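Small Storage > Desktop drawers > Two-tier tinted unit, snack use

Asta_17
Posts: 926
Moved the wrapped snacks into the smoky brown two-tier unit on the white table. Upper drawer only, lower one stays shut. Question is whether the top one is overloaded.
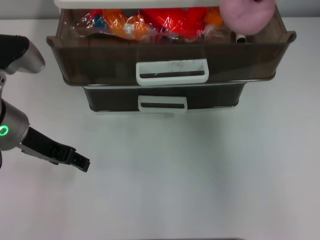
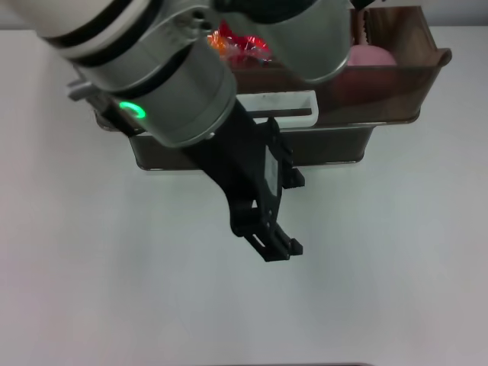
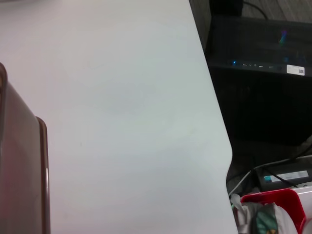 My concern is the runner. Full extension with that much weight forward can't be good for thin plastic.

romau
Bags of candy weigh very little. The limit is height – crinkled wrap springs up and catches on the way in. Take a layer out.

Meltudstead
Disagree. Height is a nuisance, tipping is the fault. Heavy stuff goes in the bottom drawer, always.

romau
It would need far more than candy to tip.

Meltudstead
Mine went over in August with less. Empty lower drawer, same habit.

Appiah2000
Rubber feet fix both. Also wipe the handle slots, they collect grime and white plastic shows it.

Asta_17
Feet ordered. Leaving the bottom drawer for batteries, which should settle the tipping argument. Will report Wednesday.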